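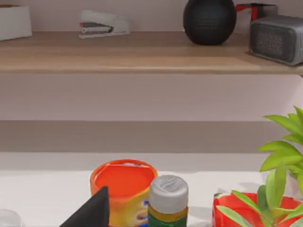
Gripper finger touching down early on low picks

tinwhistle
Bench arm with a two-finger Ranow gripper, picking small household stuff off a table and putting it on a shelf. Since I changed the fingers in November it touches the table on low picks. The log shows contact 7 mm before it should. High picks are fine. Tool length in the controller is 205 mm, same as before. I've re-homed it twice with no change. What would you check first?

oldspanner
Measure the new fingers. If they're not the originals they could easily be longer, and then your 205 is wrong. Five minutes with a rule.

tinwhistle
They're Zaletti ones, sold as a straight swap. I'll measure tonight.

marrowfat
I'd look at the mount before the fingers. The four screws on the flange work loose on that model and the whole gripper tips forward a bit. Ours did it after 14 weeks. It showed up low down, where the arm is stretched out, and hardly at all near the shelf.

oldspanner
If it was tipping you'd see it sideways as well. He's only mentioned height.

marrowfat
He's only logging height, so he wouldn't see it.

tinwhistle
Fair point, I'm only logging height. Fingers measured: 3 mm longer than the old pair. So that's part of it but it doesn't get me to 7.

oldspanner
Change the tool length to 208, run it again and see what's left over. Do one thing at a time or you won't know which one fixed it.

katy_b
Also check which file is loaded. The Katayama controller keeps the old tool file after an update and goes back to it on a cold start. Job 532 on ours ran with the wrong one for a fortnight. Save it under a new name and point the job at that.

tinwhistle
Saved as new, 208. After a cold start it kept the new value, so that side is all right. Contact is now 4 mm early. Took the cover off and two of the flange screws turned by hand.

marrowfat
There you go. Clean the threads, medium thread lock, tighten them crosswise and then teach the tool point again from scratch. Don't just type a number in.

oldspanner
I'd still type the number in first and teach after, but yes, do the screws.

tinwhistle
Waiting on thread lock from Listeo. Will post the new log once it's back together.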